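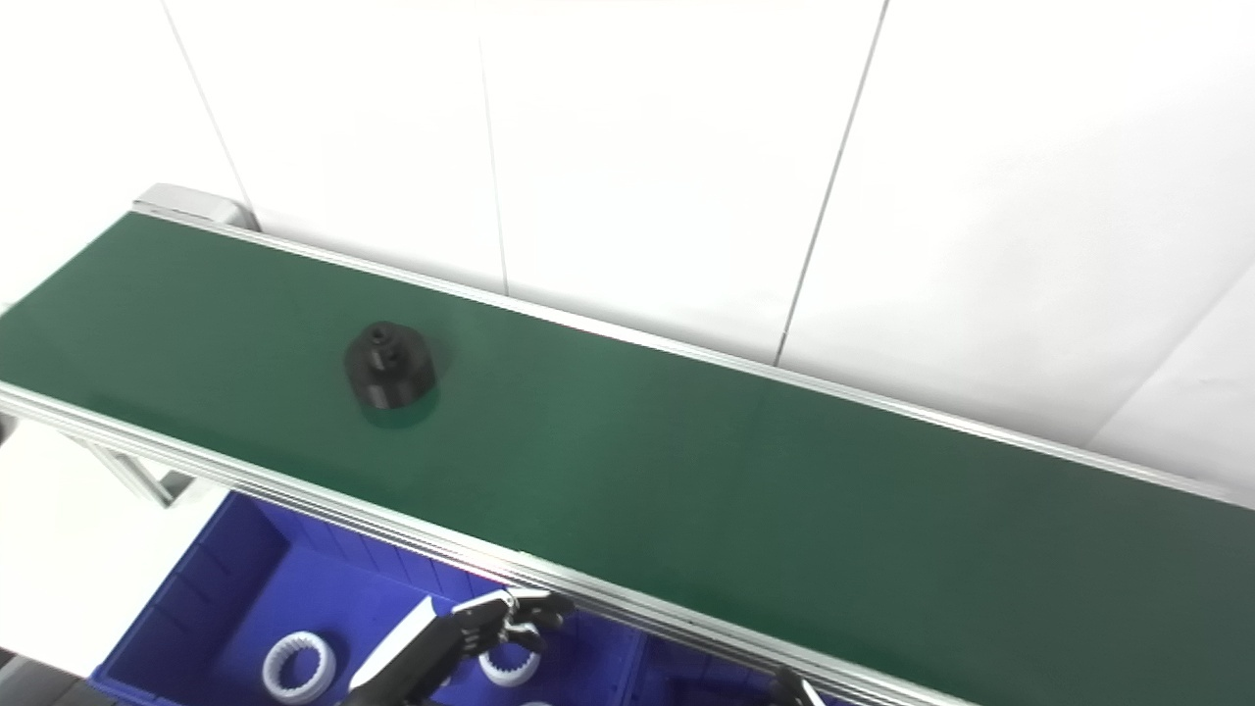
4.2 コンベア上の部品の仕分け

図3 緑色のベルト上の黒色樹脂部品と、手前の青い収納箱。箱の中には内歯をもつ白色リングが見える。

家事課題(4.1節)でタオル1枚に敗れた我々は、工場ならば勝てるだろうと考えた。床は平らで、靴下は落ちておらず、部品は洗濯しても縮まない。課題は、ベルト上の部品をつかみ、種類ごとに箱へ収めるだけである。人間の作業者なら、昼食の献立を考えながらこなす。

試行は計1,502回、部品は4種類とした。失敗のうち592回は把持の段階で生じた。図3の黒色部品は上部に細いねじ付きの突起をもち、設計者には便利な形状であろうが、制御方策Olivariはこの突起に異様な執着を示し、胴体をつかめばよい場面でも先端をつまみにいった。比較対象のZemaは胴体を狙うものの、狙いを定めるまでに最長18秒を要した。慎重さは美徳であるが、ベルトは待ってくれない。

白色リングの成績はこれより良い。内歯に指を掛ける戦略をKaoが10月に提案し、Sirkoが反対し、結局採用された。ただし箱の仕切りを越えて隣の区画に置く誤りは残り、その扱いは5節で述べる。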